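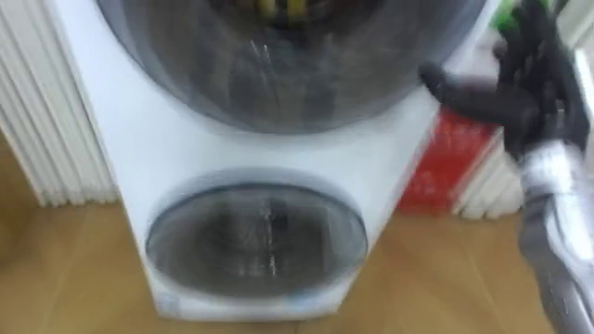 Laundry and Linen Helper, Part Time
Gultden Guest House, Dandovwood

We are a small, slightly old-fashioned guest house at the quiet end of Dandovwood, and we are looking for somebody kind and steady to take over our laundry. Mrs. Hsiao's old place, if you have lived here long enough to remember it by that name (plenty of people still do, and the mail still comes that way). We have eight bedrooms and a garden that takes up more of our time than it should, and all year long there are sheets, towels, bathrobes, kitchen cloths and the odd guest's sweater to be washed, dried, folded and put back where they belong.

The job starts in March, when we open the upstairs rooms again after the winter. Mornings suit us best, from 10 until the early afternoon, but if you have children to drop off or a bus to catch, please say so and we will work something out. We did that for the last person and she stayed with us for over 10 years, so we must be doing something right!

What you would be doing

Most of the work is what you probably do at home already, only more of it. You would collect the baskets from the rooms, sort everything, check pockets (you would not believe the number of room keys), run the loads, and get things folded while they are still warm. Bed linen goes in the hall closet by size. Towels get folded in thirds, with the edge tucked in, and I know everybody has their own way of folding a towel, but the shelves are narrow and this is the only way they fit.

The washer and dryer are stacked one on top of the other, both with round front doors, and they stand right in the bedroom, on the herringbone floor. It's a handy arrangement once you get used to it. You can sort on the bed, keep your basket at your feet and never carry anything down a staircase. We do ask that baskets be lifted and not dragged, as we are fond of that floor and would like to keep it nice.

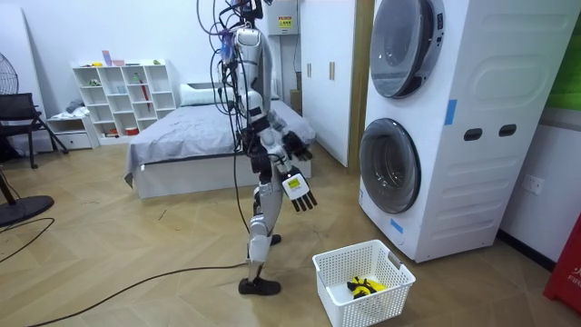
Photo: Wen-hsiung Kwok

You would also do a little mending now and then, mostly buttons and loose hems. If you can't sew, please don't let that put you off. There is a tin with everything in it and I am happy to sit down with you and a cup of tea and show you how. Ironing is limited to pillowcases and the dining room tablecloths.

Who we hope will write to us

You don't need to have worked in a hotel or a laundry before. We would like someone who reads a care label before pressing the button, who notices a stain before it has been through the dryer, and who doesn't mind working alone for a good part of the morning with the radio on. You should be comfortable reaching up to the top door and bending to the lower one, and lifting a full basket of towels. If one of those is hard for you but the rest sounds like your kind of work, get in touch anyway and let's talk it over.

We pay every two weeks, lunch is included on the days you work, and you are welcome to do a load of your own washing while you are here.

How to apply

A short note is plenty. Tell us a bit about yourself, which mornings you could do, and when you could start. Drop it at the front desk or leave it with the people at the Vudance studio next door, who kindly take in our mail when we are out. We'll ask you over for a chat and a look at the house, and after that we would like you to try two paid mornings with us before either of us decides.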